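Lists > Matham Rooms > Small room

From: Áine Dolan
To: Matham Rooms list
Date: March 10, 2022
Subject: Re: Table in the small room

Precious Tan wrote:
> Is the big white table staying by the brick wall?
> I need 110 cm of clear floor for the April class.

Yes, it stays. I measured 129 cm in front of it – enough for you. The black picture frame can stay on it, leaning on the brick. The second, smaller table goes by the white wall.
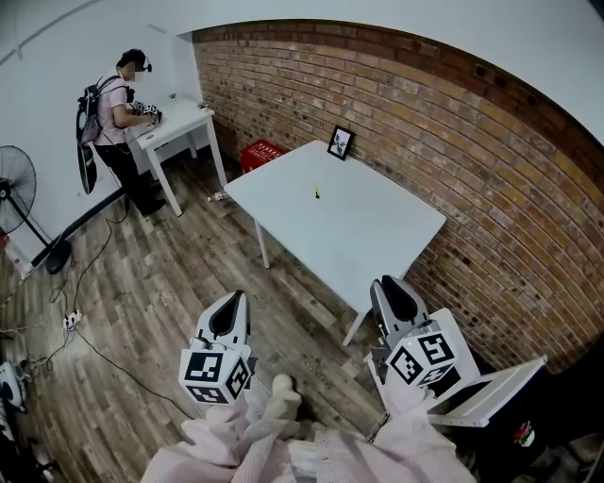
Still to do
- Find a place for the red box in the corner
- Fold the white chair after use

Áine

Recent messages
- Flanagan key returned
- Closenden shelf, 3 brackets missing
- Zirkari lamp order

Contact list owner | Back to top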